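Swapping blood pressure tablets (again)

So the saga continues! For those just joining me, my old tablet gave me the dry cough that drove the whole house mad, and in May the doctor at the Rardale clinic moved me over to a different kind. 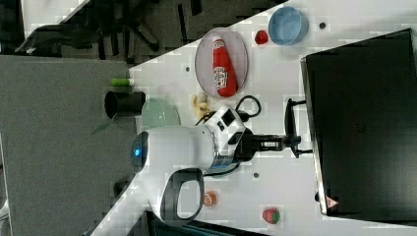 The cough took a couple of weeks to clear off, which Ingeborg Fuchs, my pharmacist, had warned me about. She also went through my other medicines and told me to leave the ibuprofen alone while I'm on this one (I'd been taking it for my knee like lollies, whoops). It's paracetamol for me now, and the knee is grumbling a bit.

My top number was 138 this morning, sitting down, feet flat, after five minutes of doing nothing — the hardest part, if you ask me. I write them all in a little book and take it to the clinic. The next blood test is in 2 weeks, to check my kidneys and potassium, and I've been told to stay off the salt substitute until then.

I did get dizzy jumping out of bed the first few mornings. I sit on the edge for a minute now and it's much better. If yours isn't settling, ring your doctor, please don't just stop taking them like I did last year!

Has anyone else made the same switch? Did your ankles behave?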